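Wetura Match Clock and Scoreboard
Section 2: Match day set-up 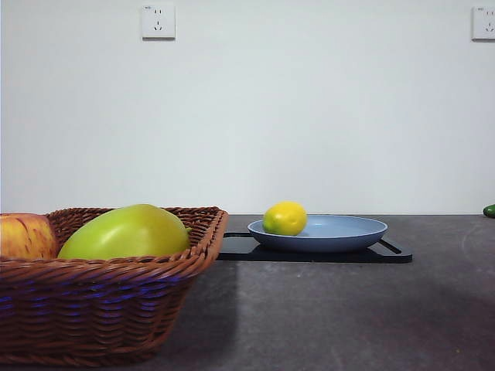 Fruit in a wicker basket on the counter.

Read the whole section once before kick-off. Takes longer the first time.

Before you start
Board charged overnight. Handset charged. Team sheets in hand, both sides. Oda app is optional, skip it if there's no signal at the ground.

1. Stand the board on its legs at the halfway line, on the far side from the benches. Lock both legs. You'll hear a click on each.

2. Hold the power button until the digits show. Let go. If you keep holding it goes into factory reset and you start over.

3. Switch on the handset. Wait for the green light. No green light, see Pairing, below.

4. Press MENU, pick SOCCER, then half length. Default is 45. Youth games are shorter, so check with the ref, not the coaches.

5. Enter team names. Eight letters max. Girunbridge won't fit, use GIRUNBR. Brostlow fits fine.

6. Set both scores to 0. The board remembers the last game untill you clear it.

7. Press START on the ref's whistle. The clock counts up and doesn't stop for injuries. Leave it alone.

CAUTION: Do not press RESET at half time. Press HALF. Reset wipes the score and the clock, no undo.

Added time
Hold PLUS and tap the number of minutes. Small digits come up on the right. Wrong number? Tap CLEAR, do it again.

Goals
Tap HOME + or AWAY +. Goal ruled out, tap minus. Top score the board can show is 99.

NOTE: For substitutions press SUB, then shirt number off, then shirt number on. So 21 off, 2 on is SUB, 2, 1, OK, 2, OK. Shows for a few seconds and goes back to the score by itself.

Pairing
Board on. Handset off. Hold HOME + and AWAY + together, switch handset on, keep holding until the light goes green. Stand close to the board while you do it. If theres another board on the next field, turn that one off first.

CAUTION: Board is OK in light rain. Heavy rain, cover on. Charging port cap must be closed either way.

After the match
Write the score down before you power off. Then hold power, fold legs, wipe mud off the feet, back in the bag screen side in.

Problems with set-up: ask for Hacer Ağca or Ifeanyi Briggs at the Wetura help desk. Have the serial number ready, it's on the back under the handle.

Section last revised 23 Aug 2024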